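Jul 13, 2024
Bench notes, Rodberg preamp, second board

Picked up where I left off in May. The problem then was hum on the left channel and a faint whistle on both when the volume was past halfway. Board one is still on the shelf with its ground trace cut, so everything below is for board two unless I say otherwise.

Supply first. Transformer secondary goes to the bridge, then the main cap, then the regulator. Output of the regulator sat at 17 V with the board drawing its normal current and didn't move when I loaded it further. Ripple after the regulator was too small to see on the scope at the lowest range. Ripple before it looked fine too, a clean sawtooth at twice line frequency. So the supply is not where the hum gets in, which is what I had been assuming all spring.

Next I shorted the left input at the jack. Hum stayed. Shorted it at the board instead, right at the coupling cap, and it went away. That leaves the run of wire between the jack and the board. It is the old unshielded pair from the Cabral chassis that I meant to replace and didn't. It passes right beside the transformer. Swapped it for shielded cable, shield tied at the board end only, and routed it along the opposite wall of the case. Hum is gone on the scope and I can't hear it in headphones.

Violeta Rivadeneira asked whether the shield ought to be tied at both ends. I tried it. The hum came back, lower than before but plain to hear. Took it off again. The jack is already grounded to the chassis through its own bushing, so tying both ends closes a loop. If anybody rebuilds this with insulated jacks the answer may be different -- measure it again.

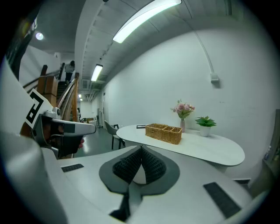
The whistle took longer. It is an oscillation in the output stage and it only starts with a long cable on the output. With the scope probe alone the stage is quiet. With the long cable plugged in I get a fuzzy band riding on the tops of the sine wave, well above anything audible, and the whistle is presumably two channels beating against each other. I pulled the right channel's op amp out of its socket and the whistle stopped, although the fuzz on the left was still there. That fits.

Things tried, in order:

Extra bypass cap across the op amp supply pins, soldered under the socket. Fuzz got a bit smaller. Left it in.

Smaller feedback resistor with the same gain ratio. No change that I could see. Put the old one back.

Small cap across the feedback resistor. Fuzz gone on the short cable, still there on the long one. Left it in.

Resistor in series with the output, outside the feedback loop. Started with 20 ohms from the drawer and it was better but not clean. Went up to the next few values I had and the fuzz disappeared completely at 100. Fitted 100 on both channels.

After that I put both op amps back and ran a square wave through with the long cable on. One small overshoot on the leading edge, no ringing after it. Before today the same test rang for most of the flat top. The drawing has the output taken straight from the op amp pin and needs to be corrected. I've marked it in pencil on the copy in the binder but not in the file.

Gain check with a 1 kHz sine: left and right agree closely enough that I can't separate the traces when I lay one over the other. High end rolls off earlier than on board one because of the feedback cap. It is still well clear of the audio band and I'm not going to chase it.

Parts note. The Bresex electrolytics in the bin marked for this job have leads a little thicker than the holes. Two of them went in with pliers and I lifted a pad doing it. Pad repaired with a bit of wire to the next joint down the trace. Use the other make or drill the holes out first.

Still to do:
Listen to it for a whole evening with the lid on. Everything above was done with the lid off.
Replace the right input wire as well. It's quiet now but it is the same old pair.
Check regulator temperature with the lid on. It felt warm to the finger today.
Fix the drawing file.
Return the long cable to the Flerness rack, it isn't ours.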